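Tagle socketed PVC pipe: a garden shed plumber's verdict
Reviewed by Pacita Baluyot
September 17, 2020

I've now used this pipe for two jobs, the downpipe run behind the shed and the overflow from our rainwater tank, and I'm a bit smitten. It's plain white PVC with a socket already formed on one end, so one length slides into the next and you don't have to buy a bag of couplings. For somebody who learned all this from library books, that's a huge plus!

I paid 80 dollars for the bundle at Novside, which I thought was fair. They cut beautifully with an ordinary fine-toothed handsaw. I took one down to 700 mm for the short bit under the tank and the edge cleaned up with a quick rub of sandpaper (do it outside, the dust gets in everything). Push the plain end in dry first and mark it with a pencil, then you know how far it has to go once the cement is on. You don't get long to fiddle after that.

My neighbour Urmas Lūse used the Plivholm pipe for his run in April and swears by it. His is a greyer colour and the walls feel thicker, but I found the sockets tight enough that I was swearing too. Mine went together with a firm push and a quarter turn. 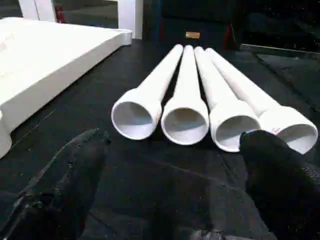

The wide end does make them awkward to store. Stack them all facing the same way and the sockets hog the room while the other ends bunch together, so on a shelf I'd alternate them. On the floor it doesn't matter much. The red printing on the outside is small too, and I'd have liked it bigger, so turn it to the wall if you're fussy about looks or leave it facing out if you'll want to buy more.

I haven't tried them in full sun for a whole summer yet, and I'll be painting the tank run before it warms up. For shaded drainage jobs I'd buy them again tomorrow. Four and a half stars, and the half is only gone because Novside didn't stock the matching elbows and I had to drive to Vetlow for them.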